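The Blue Binders

The cabinet came with the house, or rather with the room at the back of the house that my aunt had called the office, though the only business ever done in it was hers with the county, and that went on for most of her life. She had bought it when the Desstead school closed and sold off its furniture, and she was proud of the price until the end.

I drove up in March, 217 miles with the heater stuck on high, meaning to stay through the weekend and have the place emptied by the time I left. I had packed three sweaters and a roll of tape. My aunt would have laughed at the one roll of tape, and she would have been right, because I ran out of it before I had finished with the hall closet, and the store in Flornness closes at noon when the owner's knees are bad.

So I saved the office for last. I had been scared of that room as a child, not because anything in it was frightening but because it was the one room where you were expected to lower your voice. She kept her binders there. They were blue, all of them, because she had once found a blue she liked and saw no sense in shopping around, and they held the letters about the Munro orchard, which her father had lost in some dispute over a fence and which she had been trying to get back, acre by acre and stamp by stamp, since before I could read.

When I was very small I believed the letters were to the orchard itself. I thought it was a person, a slow sort of person who took months to answer. I asked her once what Munro looked like and she said, "Pink in spring, mostly," and went on licking envelopes, and I carried that around with me for years.

I made a pot of coffee, the strong kind she kept in the freezer, and I swept the hall again though it didn't need it, and then I ran out of ways to be busy and went in and opened the cabinet.

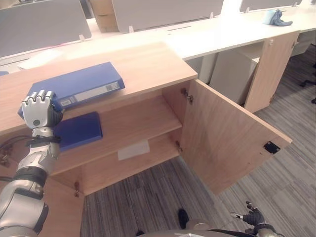
The cabinet with its door open, one blue binder on top and another on the shelf inside.

I had expected more. I suppose I had pictured the whole thing crammed to the hinges, the way it was when I was nine, when you had to lean on the door with your hip to get it shut and then stand there a moment in case it changed its mind. But she had been thinning things out without telling any of us. What was left could have gone into a grocery bag, with room for the bread.

The paper on the lower shelf I took for a receipt. I picked it up meaning to throw it away, and it was her handwriting, the good handwriting, the one she used for birthdays and the county.

"Start with the one on the shelf," it said. "Then have something to eat. Then the other."

Well, I was raised to do as that handwriting told me, so I sat down on the floor with my back against the wall and started with the one on the shelf. It was the whole quarrel, from the first letter on, and I am sorry to say it was dull. There were nearly 600 pages of it. There were surveys, and replies to surveys, and a long stretch where everyone involved seemed to be arguing about a horse called Tilter, who had leaned on the fence in the first place and brought down a good length of it, and whose character was defended at great length by my grandfather. I read that part twice. He wrote that Tilter was an honest animal and had only ever leaned on things he trusted.

Then I had something to eat, which was crackers and the end of the cheese, standing up at the kitchen counter the way she always did, looking out at the yard.

The other binder was much lighter on the letters. The first page was a check stub for 300 dollars, and behind it was a deed, and behind the deed was a hand-drawn map of one narrow strip of ground along the old fence line, with every tree marked in green pencil. She had gotten it back. It wasn't the orchard, only the strip, maybe enough to hang out a wash, and she had gotten it years ago and gone right on writing her letters and hushing us when we ran past the door.

Tucked in behind the map was a page torn from a calendar with a list of what each tree needed and when. Prune the crooked one hard. Leave the two by the gate alone. Somebody had better see to the mulch.

I looked at the clock, and there was still an hour or so of daylight. I found her boots by the back door, a size too big for me, and put on two of the three sweaters, and went out to see what kind of shape the fence was in.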